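Work & Habits | 4 min read | 7 comments | 50 shares

She Writes Everything Down Before She Answers

When Esperanza Vidal moved from Tomar to Kirwood, she could read English very well and speak it very badly. She had a degree, a job offer and two suitcases, and in her first meeting she understood maybe half of what was said. "I was smiling for one hour," she says. "At the end my face was tired, and I had agreed to three things, and I did not know what they were."

Today she teaches other newcomers how to take notes at work. Her course is called Oken, after the street where she rented her first room, and 585 people have finished it. I was one of them, in March, and I asked her afterwards if I could write about her. She said yes, but she wanted to see my notes at the end.

We met in the small kitchen of her office. She made coffee in a pot that was too big for two people, and we drank all of it.

I began with the question that everybody asks her, which is why she teaches handwriting when all of us have a phone. She was patient with me. "A phone is fine. I have one, I use it for the shopping. But when I type in a second language I copy the sounds. I become a machine for copying. With the pen I am too slow for this, so I have to choose, and to choose I must understand." She thought for a moment and added: "Or I must see that I do not understand. This is also useful."

Her method is simple to explain. The page is divided by one line, from top to bottom. On the left side you write what people said, in the language they said it. On the right side you write what you think they want from you, in any language you like. If the right side is empty after ten minutes, you put up your hand and ask.

"The right side is the difficult one," she says. "Many students fill the left side very beautifully. They have colors. And then I ask them, so, what will you do tomorrow? And they look at the page and it is not there." 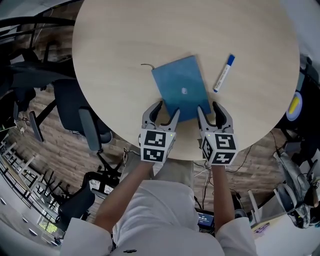

Not everyone likes the method, and a former student, Tomasz, told me by telephone that he gave up the line after two weeks and now writes only the right side, in Polish, with the English words put in where he needs them. He still passes every meeting this way, he said, and his manager has never asked to see the notebook. I repeated this to Vidal and she laughed for a long time. "He told me he was using the line! But it is good. He was always listening better than he was writing."

The course started by accident. Vidal was working at Plurnix, a company that makes software for dentists, and a new colleague asked to borrow her notes. The next week there were four colleagues. Someone printed her page and hung it near the coffee machine, with her spelling mistakes, and she was so ashamed that she took it down in the evening and wrote it again correctly. In the morning people complained that the new one was harder to read.

"I learned a lot from this," she says. "The mistakes showed where I was thinking. When I cleaned it, it was only a clean page."

She left Plurnix the following year. The first group had seven students and met in a room above a bakery, where it was very warm and everyone became hungry. She asked $50 for the whole course. Now a company pays her $900 for one day, and she keeps the evening course at the old price for people who come alone.

I wanted to know what she does with the old notebooks. She keeps them for one year, then she reads each one a last time and throws it away – except the first, from that meeting with the smiling. It is in a drawer at home. "There is almost nothing in it," she says. "The date, the names of the people, and one sentence that I heard completely. It was about parking."

Her English is quick now, and she interrupts, and she makes jokes that I understood only on the bus. Still, when I asked my last question, about what she would say to a person who arrives this week, she took a pen from her bag and wrote for a little while before she spoke.

"Ask them to repeat it," she said. "They will repeat it. In all these years, one man was angry, and he was angry with everybody."

Then she held out her hand for my notes. The left side was full. On the right I had written two lines, and she put a small question mark beside the second.

Filed under: Language at Work, Interviews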